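3.2 Belldale and the borrowed preamble

The claim that the Belldale town charter was drafted by men indifferent to religion rests almost wholly on a single letter, which has been quoted by 27 later writers and, so far as we can tell, read by two of them. Obed Kpodo traced the phrase "a government with no pew" through those citations and found it growing a little at every stop. By the time it reached the Owusu edition it had acquired a semicolon and a second clause.

The drafters' own papers are less quotable. Of the 658 surviving pages, 81 deal with the church in some way, mostly with who should pay for its roof. The roof was a public charge for 30 years—a fact that both camps in the modern quarrel have managed to leave out, each for its own comfort. 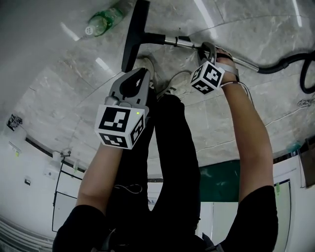 Figure 4.

Did the drafters intend the town to stay out of church affairs? They meant it to stay out of doctrine and appointments, and they expected it to go on paying for the building.

Such a position pleases few people now. Corken calls it a muddle, and spends a chapter tidying it into a principle the drafters would have had trouble recognizing. Mahfuz Bepari is kinder, reading the roof clause as a bargain struck with the Seten congregation, whose votes were needed in March and whose opinions were less welcome by summer. We follow Bepari on the bargain but not on its date. The minutes show the clause already in place before the Seten men took their seats, where they promptly complained about the slates.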